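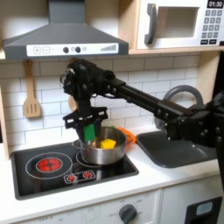 Green block and yellow block, one pot

Generation ship story, stuck on the middle (spoilers for my own thing, I guess)

tinroofmara
4/15/26
Hi all, long time reader of the critique board, first time starting a thread. I've been working on a novella set on a generation ship called the Dredero, and I have a problem with the middle that I can't see my way out of. The short version: the ship is almost 60 years out, the people who left Earth are mostly dead, and the main character (Velimir Milošević, he fixes the water system) finds out the ship turned around when he was a kid. They're heading back. Only the bridge crew knows.

I love the opening and I'm pretty happy with the ending. But chapter four is where he finds out, and right now he finds out from a log file. I've pasted it in the drafts section. It's 1338 words and my sister fell asleep reading it. She does have a new baby, but still!

Do I cut the log and have somebody just tell him?

Ogura_reads
Read it. The log is fine, there's just too much of it. I'd keep the two entries where the captain argues with herself and drop everything in between. The fuel numbers did nothing for me.

lowgravdan
I'm going to disagree with Ogura. I'd lose the log completely. Every generation ship story has a guy reading a log. He fixes the water system, so let him find out through the water! You've got tanks, you've got pipes, and if the ship has turned around there should be something in his own job that's been bugging him for years.

tinroofmara
Oh, I like that. Wouldn't he have noticed sooner, though? He's supposed to be good at his job.

lowgravdan
He noticed and explained it away. People do that with their car for months. I drove around on a bad wheel bearing for a whole winter telling myself it was the road.

Ogura_reads
Sure, but then you need to set it up in chapter one, and she said she's happy with chapter one. I don't think you rip up a good opening to save one scene in the middle. And I liked the captain's voice in the log. She's the only person in there who sounds tired.

brukex_pilot
Physics person here, sorry in advance. If they're slowing down to turn around, everybody on board is going to feel it unless the change is really, really slow. So either the whole ship knows something happened or it took years. Which one is it?

tinroofmara
Years. It's eight years in my notes, from when he was five. So for him it's just how the floor always felt when he was little. I had a line about that, him remembering that his ball used to roll toward the door, and I took it out for being too cute.

brukex_pilot
PUT IT BACK. That's your clue right there. That's better than the log and better than the pipes.

lowgravdan
Okay yeah, I'll give up the pipes for the ball.

tinroofmara
So I spent last night on it. The ball is back, it's in chapter one as half a sentence and nobody in the story makes a fuss over it. I also took Ogura's advice and cut the log down to the two captain entries, and the whole thing is 758 words now. I kept the part where she can't sleep.

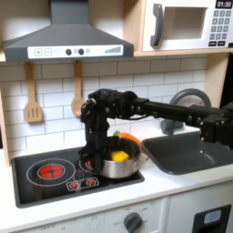
What I did with the rest of the space is give him a talk with his aunt, the one who runs the school deck. She was grown up when the ship turned. She never says it out loud, but he asks her about the ball and she gets up and starts straightening the chairs, and he sort of works it out from there. Then he goes and finds the log to be sure. I think it reads a lot faster - my sister stayed awake, anyway.

Ogura_reads
Much better. I still don't buy that the aunt kept quiet that long. Earlier you said only the bridge crew knows, so now it's the bridge crew plus every adult who was paying attention?

tinroofmara
Hmm. Yes, I suppose it is. Maybe they were told it was a course correction?

brukex_pilot
A course correction that goes on for eight years. I'd be asking questions.

lowgravdan
I wouldn't! If I'm stuck on a ship and the captain tells me it's a course correction, what am I going to do, get out? I think half of them guessed and didn't want to hear it. That's the story for me, more than the big secret.

Ogura_reads
Then she has to change the blurb, which says nobody knows.

tinroofmara
The blurb is terrible anyway so I don't mind. One other thing while I've got you all here. The planet they were supposed to reach is called Prernolen, and a couple of people in my local group said they can't pronounce it. Keep or change?

brukex_pilot
Keep. They never get there, so it's nice that it's a bit hard to say.

lowgravdan
Change it. I read it as something from the pharmacy every single time.

Ogura_reads
With Dan on this one, for once. Could the kids on the ship have a short name for it? You'd get to keep the long one for the captain.

tinroofmara
Ooh. "Pren," maybe. Going to try that tonight and put the new chapter four in drafts when it's done. If anyone wants to look at chapter five in the meantime, it's the one with the funeral, and I'm not sure about the song.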